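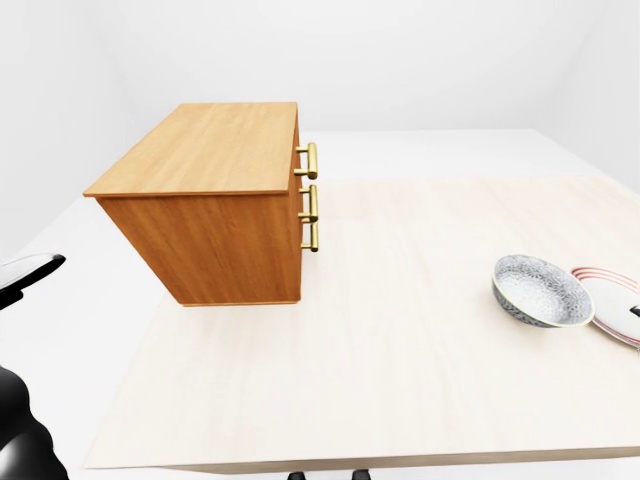 The sim, two-drawer cabinet and all. Gripper coming in on the left.

6/22/20

So I finally got the new gripper model loaded in the simulator and spent pretty much the whole day making it go after drawer handles. My eyes are toast. I still had fun, though!

The idea (mostly Vesela's idea, she'll want that on the record) is to run the Bollex fingers and the Uniyal fingers through the same cabinet task before we commit to buying either one for the real arm. Same table, same cabinet, same dishes sitting off to the right, same controller settings, and only the hand gets swapped. I'd been putting it off because the Bollex model came with collision shapes that were way too fat, and the fingers kept stopping short of everything like they'd hit a window. Ottó sent me a cleaned-up version last night and it loaded first try. I owe that man a lunch.

The handles are gold bars that stand off the drawer fronts on little posts, and they run up and down, so the hand has to come in with the fingers on either side of the bar. Easy to say. The drawers face right and the arm likes to come in from the left, so there's a lot of reaching around the cabinet, and the wrist gets into some really ugly poses on the way. I must have watched the same reach a hundred times. The Uniyal hand is shorter, so it gets around the corner with room to spare, but the fingertips are stubby and on the lower handle it slid off more than I wanted. The Bollex one holds on great once it's there. Getting it there is the trouble — twice it clipped the top edge of the cabinet, where it hangs over the side a bit, and the whole cabinet went skating across the board. I laughed out loud, alone, at my desk.

I ran 400 tries with each hand. I'm not writing the success rates in here until I've redone the Uniyal batch, because I found out after dinner that I'd left the grip force at the old value for that one. Argh! So those numbers are junk and I get to do it over tomorrow. I did write the seed on my hand this time (2123) so at least the layouts will match.

Marthinus thinks I should turn the friction on the handles way down and see which hand falls apart first. He's probably right, shiny metal is slippery in real life and I have no idea where the default came from. Jyoti wants the camera moved higher before I do anything else. The view I've been using is up above and off to one side, and you see the drawer fronts almost edge-on, so when the fingers close it's really hard to tell if they've got the bar or just air. I've been leaning on the contact readout for that. I told her I'd add a second camera on the drawer side and keep the old one, so I don't lose the comparison with last week's runs.

Oh, and the bowl. I love the bowl. It's got this busy gray and white pattern all over the inside, and it's by far the prettiest thing in the whole sim. The plate next to it has red and pink stripes around the rim. The walls are plain white and I've been staring at them for weeks, so I'll take what I can get. Bimla asked if we could put dishes in the drawers later on and I said let me open one reliably first, please.

We've got until September to pick a hand. Plenty of time, except I said that about the last one too.

To do: fix grip force, rerun Uniyal, second camera, email Skovmont about the loaner wrist, go to bed.

Recent entries
Skovmont wrist, first impressions
The day the controller ate my config
Why is everything in radians
Notes from the Solulville trip
Fat collision shapes, part 2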